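Okay so I finally did the thing I've been threatening to do since March. I emptied the wide drawer. The whole drawer. Down to the bottom panel. Thread, because I am weirdly thrilled about this and my houseplants have heard enough.

Background for anyone new here: I have one gray cabinet in the studio and it does everything. It's where I eat, where I sort mail, where keys go to disappear. And under the top there's one big wide drawer that I have been feeding for years like a pet.

I measured it once when we moved in (42 inches across!!) and thought, wow, imagine how organized I'll be with a drawer that size. Reader, a big drawer just means you can lose bigger things in it.

Started Thursday after work with a timer set for 15 minutes. My rule was that I could stop when it went off. I did not stop when it went off. I had found the good scissors by then and I was on a roll.

Stuff that came out of there: takeout menus from Pan, which closed ages ago (I still miss those dumplings). A Skistedden lift pass. The manual for a blender I gave away. So many twist ties. A 1000 piece puzzle still in its shrink wrap, which I am absolutely starting this weekend.

Also 6 tape measures. SIX. I have been borrowing my neighbor's this whole time.

The method, if you can call it that: everything comes out, all of it, even the stuff you know is going back in. I've tried the other way, where you shuffle things around inside the drawer and take out what looks bad, and all I ever got was the same drawer with the batteries on the other side.

Then you wipe it. Warm water, a drop of dish soap, an old T-shirt. Get into the back corners, that's where the crumbs and staples hang out. Let it dry with the drawer pulled all the way out and go do something else for a bit.
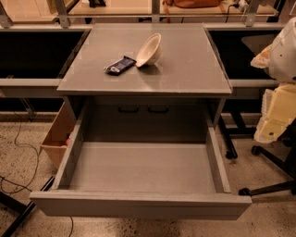

I kept walking past just to look at it. I know how that sounds! But there is something so good about a bare drawer, you start having ideas. Maybe it's a linens drawer now? Maybe it's for wrapping paper, lying flat like a fancy store?

My sister voted for "leave it empty forever as a monument." Tempting.

Things I learned about cardboard boxes: keep one open right next to where you're working and be generous with it. Mine was for anything I couldn't decide on in a few seconds. It got a lot of use, and going through it later with a cup of tea was way easier than agonizing over every little thing on the floor.

And have a snack handy. I'm serious. Every clear-out I've ever quit halfway, I quit because I was hungry and went to the kitchen and then somehow it was nine o'clock and I was watching a show about canals.

A few people asked about dividers. I've used the bendy felt ones from Forach in my desk and I like them fine, but they flop over if the drawer's wide. For this one I'm going to try small shallow trays, the kind you can lift out and carry to wherever you need the stuff. Will report back!

Current plan, left to right: placemats and napkins, then candles and matches, then one tray (ONE) for tape, scissors, pens and a single tape measure. The spares are going to friends. If you know me in real life, you are getting a tape measure.

Papers are not allowed back in. That's the big change. They live in a folder on the shelf now and I've already had to stop myself twice from just dropping the mail in there on my way by. The pull is so strong.

Oh, and rub a little candle wax along the runners if your drawer sticks and it's the old wood-on-wood kind. My grandma's dresser needed it every winter. I did it on my nightstand while I was in the mood and now it glides like a dream.

Next up is the hall closet, which I'm calling Project Stedameo after the ferry in that book I never finished, and which I found. In the drawer. Under the menus.

If you've got a drawer like this, show me your before! I never took a before and I'm kicking myself, so please let me live through yours.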